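Can a Two-Armed Machine Tidy a Sitting Room Yet?
Student project report, Plandton College
Stavros Christodoulou, September 15, 2020

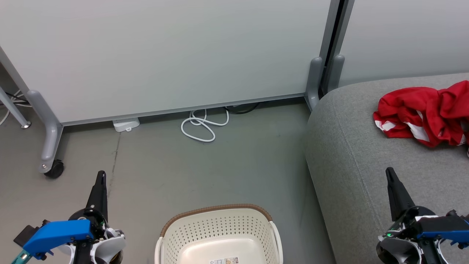
1. The question

My project asked whether a machine with two arms can do one dull household job well enough to be worth having. The job was picking clothes up off the furniture and putting them in a basket. I chose it because most people do it without thinking, and because it needs no tools and no special strength.

A red cloth bunched up on a grey seat is an easy thing for a person to deal with. For a machine it is one of the harder ones. A cup has the same shape every time it is picked up. A cloth has a new shape every time it is dropped, and the folds hide its edges and corners.

2. How the tests were run

The arms were set up in the Keraron workshop and worked by the control program Nillness, which my supervisor let me use as it stood. I made no changes to it apart from the speed setting. Each gripper has narrow black fingers, so cloth has to be pinched and cannot be scooped.

I ran 400 attempts. An attempt began with a cloth on the seat and an open basket on the floor, and it counted as a success only if the whole cloth ended up inside the basket. A sleeve or corner left hanging over the rim was marked as a failure. I allowed 2 minutes for each attempt and stopped the arms when the time ran out.

3. Results

Out of the 400 attempts, 135 were successes. The other 265 failed.

Most failures came at the first grip. The fingers closed on the top of a fold, lifted it a little way and lost it again. Thick folds near the middle of a cloth were the best place to grip – flat parts at the edge were the worst, as the fingers slid over them.

The next most common failure was at the basket. The cloth was carried over well enough, but part of it trailed and caught on the rim. Using both arms helped with this, though it was slower, and several attempts ran out of time with the cloth still in the air.

Moving the basket between attempts made little difference. Changing the cloth made a lot. Thin cloths were dropped far more often than heavy ones.

4. Comparison with a shop job

I also spent an afternoon at Kokkinos, a dry cleaner's in Plandton, to see how the same work is done for money. The staff there sort up to 300 items on a busy day in September. They shake each one out as they lift it, check the pockets and drop it in the right bin. My tests left out the shaking, the checking and the sorting.

5. What I would change

The time limit was too short for the two-arm method and I would raise it. I would also record which fold was gripped in every attempt. I only began doing this partway through, so my notes on grip position do not cover the early tests.

On these results I would not use the arms for clothes at home. Towels may be a fairer place to start, and I have asked to keep the workshop space next term to try them.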